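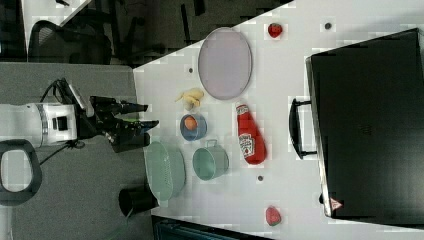 Tabletop arm build: progress report for November

Status

The arm is mounted at the Ellery workshop and runs under its own controller. We are inside the budget agreed with the Gurkano fund and one job behind the plan, the missing job being the guard rail along the front edge.

Work done this period

The wrist cable was too short on the first fit and pulled tight when the arm reached for the far side. It has been replaced with a longer one, left in a loop so the wrist can turn. The two-fingered gripper has been refitted and its closing force turned down, after it marked the softer plastic items.

The kitchen set is now fixed for all trials. It includes a colander, a plate, a blue bowl, a toy banana, strawberries and a ketchup bottle. The toaster oven stays at the end of the table and counts as an obstacle for path planning. We are not opening its door in this phase.

Software is the Pellik planner with our own settings. Logs now save after every run, which they did not in the last period. To date there are 1014 logged runs, 300 of them since the new cable went in.
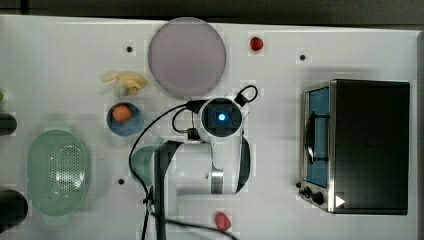
Arm and kitchen set on the white tabletop, from overhead.

Problems

Round items remain the weak point. The strawberries roll when a finger touches them first, and the planner then goes to the old position. A second look before closing should deal with most of this, at the cost of a slower cycle.

The colander is hard to grip by the rim when it lies flat. We have tried 2 approach angles and will keep the steeper one.

Spending

The cable and connectors came to £80 from Lulix, charged to the parts line. No other purchases were made. The guard rail will come out of the same line.

Next period

Fit the guard rail and retest the stop button with it in place. Add the second look to the pick routine. Repeat the full set of trials with the items moved between runs, and send the log summary with the next report.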